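Sorting the parts before I solder anything

September 8, 2025

My plan for the weekend was to finish the little drum machine which I started in January. It is a wooden box, and inside there are solenoids that knock on tins and on one old cookie box when I press a key. My daughter calls it the Bunley, after a rabbit in her picture book who also cannot stop knocking. The name has stayed.

But I did not finish it. I spent the whole time sorting the parts, and I want to write down how I did it, for me at least, so I will find things next time.

My problem is always the same. I take one part out, I put it on the table, then comes a second one and a screw, and after an hour I cannot say which part I have tested already. So now I use trays. They are simple plastic ones, not new, and the dirt in the corners does not come out even with a brush. I tried dish soap and later baking soda, and then I stopped trying. For parts it is clean enough.
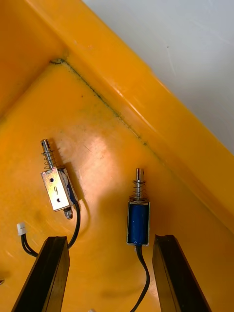
I write a number on the metal with a marker when I have tested a solenoid, and the same number goes in my notebook with a few words. For example "strong, a bit loud" or "gets warm, use only short." I bought 21 of them from a shop which was closing, very cheap, and they are not all equal. The spring makes a big difference for the sound. A stiff spring gives a short dry knock, which I like for the small tins. With a soft one the plunger comes back slowly and you can hear it rattle.

Lutfa Gunawardena, who taught me soldering in an evening course, wrote me that I should also mark the direction of the coil wires. I answered that for my solenoids it is the same in both directions. She wrote back, "It is the same until you put the diode." She is right, and I have burned one driver board like this. So this also goes in the notebook now.

The second rule is that every kind of thing has its own place. Small parts with wires go in yellow trays, and for the work of the moment I have a steel one with a sheet of paper inside. On white paper I can see a crimp terminal when it falls – on the table it simply disappears.

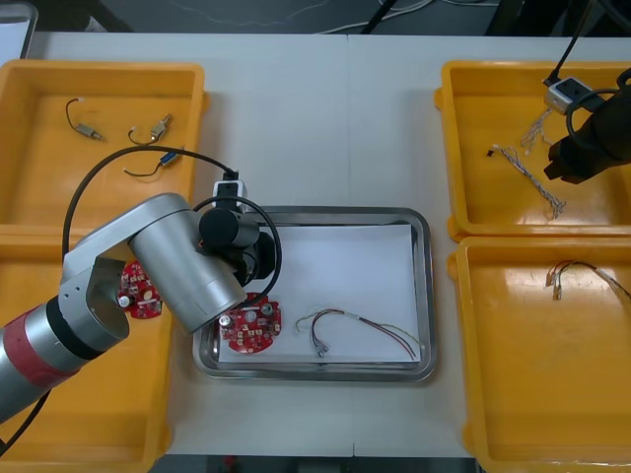
With the wires I am still not happy. I cut them all to 27 centimeters because it was easy to measure, and this is too long for the box. Maybe I will shorten them, or maybe I will fold them and put a tie around. The Golestani brothers from my course fold everything, and their boxes look like a bird nest, but they work.

What I still have to do before the next free weekend:

Test the last 6 solenoids.
Buy a finer marker, mine is too thick.
Find the lid of the cookie box.
Ask Lutfa if I can borrow her crimping tool again.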